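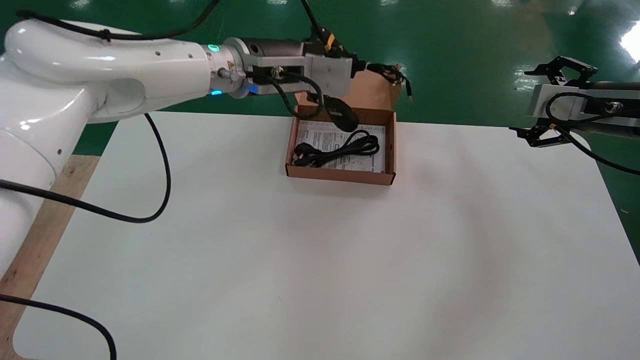 チケット 1061:移行した後、長い記事の最後が消える
状態:解決済み(様子を見ています)
分類:データベース/文字コード
記入:Ximena Leiva
印刷する | このページをメールで送る

1. 症状

Brandivholm 植物ノートのサイトを、古いサーバー(名前は Dovness)から Hostgate の共有サーバーに移しました。トップページは正しく出ます。検索も動きます。ところが、日本語の長い記事を開くと、文章が途中で終わります。最後の文字のところに、黒いひし形の中に疑問符がある記号が出る記事もあります。

はじめに気がついたのは Imogen Wragg さんです。「湿った石垣のシダ」という記事を読んでいたら、胞子の袋の話の途中で終わっていた、という連絡でした。英語の記事は、彼女が見た範囲では問題がないそうです。

私ははじめ、表示の問題だと思いました。テンプレートに「続きを読む」の機能があって、前にもそれが勝手に有効になったことがあります。しかし、ブラウザーでページのソースを見ても、続きの文章はありませんでした。編集画面で開いても同じところで切れています。つまり、表示の前にもう切れています。

2. 環境

・サイトを作るソフト:Staniforth(自分のサーバーに入れる記事管理のソフト)
・移行元:Dovness。記事は UTF-8 で保存
・移行先:Hostgate の共有サーバー。管理者の権限はありません
・移行の方法:Staniforth の「書き出し」で XML を作り、新しいほうで「読み込み」
・読み込みのときのエラー表示:なし。「完了しました」とだけ出ました

エラーがなかったので、私は安心してしまいました。これはよくない確認の仕方でした。次の移行では、完了の表示だけを信じないようにします。

3. 試したこと(効果がなかったもの)

3-1. キャッシュを消す
Staniforth の管理画面から全部消しました。ブラウザーのほうも消しました。変化はありません。

3-2. 読み込みをやり直す
途中で時間切れになったのかもしれないと思い、待ち時間の設定を 5 分に延ばして、もう一度読み込みました。同じ記事が、同じ文字のところで切れました。毎回同じところで切れるなら、通信の問題は考えにくいです。

3-3. 書き出しのファイルを疑う
XML をテキストエディターで開いて、シダの記事を探しました。文章は最後まで入っていました。参考文献の行も、写真を撮った人の名前もあります。書き出しは正しいと判断しました。

3-4. 特別な文字を疑う
Imogen さんの記事には学名が多く、斜体のタグや、アクセント記号のある文字がときどき入ります。それが読み込みを止めているのかと考え、一つの記事から学名を全部取って、試しに読み込みました。今度は前より少し先まで入りましたが、やはり途中で切れました。文字を減らした分だけ、先に進んだように見えます。このとき、長さの制限だと気がつくべきでしたが、私はまだ気がついていませんでした。
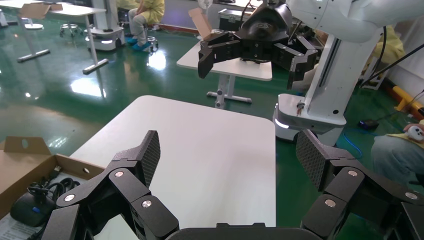
添付:黒いグリッパーの指と、角の丸い白いテーブル

3-5. サポートへの問い合わせ
午後に Hostgate の窓口に書きました。返事は丁寧でした。サーバーの側では記事の中身を変更しない、データベースの接続は正常である、アプリケーションの設定を見てください、という内容です。正しい返事だと思いますが、私の知りたいことには届きませんでした。私の質問の書き方も広すぎたと思います。「文章が消えます」ではなく、テーブルの定義を一緒に送ればよかったです。

4. 原因の調査

切れた記事と切れていない記事を比べることにしました。はじめは見た目の長さで比べましたが、これは役に立ちませんでした。英語の記事には、日本語のものよりずっと長いのに切れていないものがあるからです。

そこで、切れた記事の本文だけをファイルに保存して、大きさをバイトで見ました。結果は 4000 のすぐ近くに集まっていました。ちょうど 4000 のものもあり、それより一つか二つ小さいものもあります。文字の数では、漢字やかなだけの記事が 1333 文字で終わっていました。日本語の文字は、UTF-8 ではほとんどが 3 バイトです。3 で割ると 1333 と、余りが 1 になります。余りの 1 バイトは文字の一部なので、残した場合は読めない記号になり、捨てた場合は何も見えません。ひし形の記号が出る記事と出ない記事がある理由も、これで説明できます。

では、なぜ英語の長い記事は無事だったのか。ここで半日使いました。調べると、英語の記事と日本語の記事は別のテーブルに入っていました。Staniforth には言語ごとに保存場所を分ける設定があり、日本語のほうは後から追加の機能で作られたものでした。英語の本文の列は長いテキストの型、日本語の本文の列は長さ 4000 の型です。

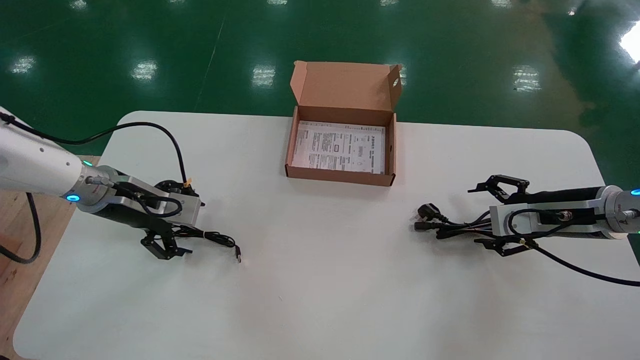
Roland Hollis:古いサーバーでも日本語の列の定義は 4000 でしたよ。ただ、あちらは「文字」で数える設定で、新しいほうは「バイト」で数えます。同じ数字が書いてあるので、定義を並べて比べても違いに気がつきにくいと思います。それから、長すぎるときにエラーにするか、黙って切るか、その設定も見てください。

Roland さんの指摘の通りでした。定義の数字は同じで、数え方だけが違っていました。そして Staniforth の追加機能は、保存する前に本文を列の長さに合わせて自分で切っていました。データベースは長すぎる文章を一度も受け取っていないので、エラーを出す機会がありません。ログが静かだったのはそのためです。

英語のテーブルと一緒に確認したところ、短い記事は両方とも完全でした。影響を受けた日本語の記事は全部で 51 件です。一覧は Imogen さんに送りました。

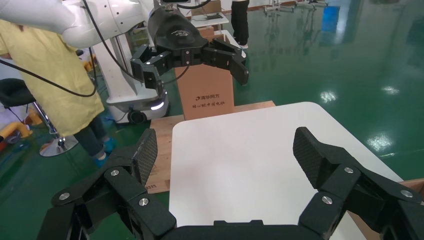 5. 修正の手順

同じ問題の方のために、順番に書きます。先に必ずバックアップを取ってください。

(1) サイトを「保守中」にします。読み込みの間に誰かが記事を保存すると、切れた本文が新しい版として残ります。

(2) データベースの管理画面で、日本語の本文の列を、英語と同じ長いテキストの型に変えます。Hostgate の共有サーバーでも、自分のデータベースなら列の型を変えることができました。

(3) 下書きのテーブルと、版の履歴のテーブルも同じように変えます。私はこれを忘れました。本文は直ったのに、編集画面で「前の版と比べる」を押すと、前の版だけが短いままでした。

(4) Staniforth の追加機能の設定で、「保存の前に長さを調整する」を外します。外さないと、列が長くなっても、機能のほうは覚えている古い長さで切ります。設定を外したあと、機能を一度停止して、また有効にしてください。

(5) 読み込みをやり直します。このとき「既にある記事を上書きする」を選びます。選ばないと、記事が二重になります。

(6) 元の XML と新しいサイトの本文を、バイトの大きさで比べます。私は短いスクリプトを書きました。改行の種類が違うと大きさも変わるので、先に改行をそろえる必要があります。

移行の後に Imogen さんが新しく書いた記事が一つありました。これは XML に入っていないので、上書きの対象になりません。本人の手元に原稿があり、もう一度貼り付けてもらいました。

6. まだ残っていること

・検索の索引は作り直しましたが、シダの記事の後半にある言葉が、結果に出るまで時間がかかります。夜の処理を待ちます。
・RSS を読んでいる方には、直した記事が新しい記事のように届いたかもしれません。失礼しました。
・追加機能の作者に報告を書きました。返事はまだありません。
・Dovness は 6 月の終わりまで止めないでください、と Imogen さんにお願いしました。

読者のコメント

Keabetswe Le Roux
助かりました。私のところは料理のサイトで、煮込みの作り方がいつも「弱火で」のところで終わっていました。手順 (3) の履歴のテーブルも、やはり忘れていました。

Dagmar Šťastný
チェコ語のサイトでも起こりますか。アクセント記号の文字は 2 バイトになると思いますが、記事が短いので気がついていないだけかもしれません。

Ximena Leiva
Dagmar さん、起こる可能性があります。記号のない文字は 1 バイトなので、日本語よりは遅く制限に届きます。一番長い記事を一つ選んで、最後の段落があるかどうか見てください。

Imogen Wragg
石垣のシダ、最後まで読めました。ありがとうございます。学名が一か所だけ斜体になっていませんが、これはたぶん私が前から間違えていたところです。自分で直しておきます。

Dagmar Šťastný
見ました。一番長い記事は最後の段落がありませんでした。今晩、手順 (1) から始めます。

印刷する | このページをメールで送る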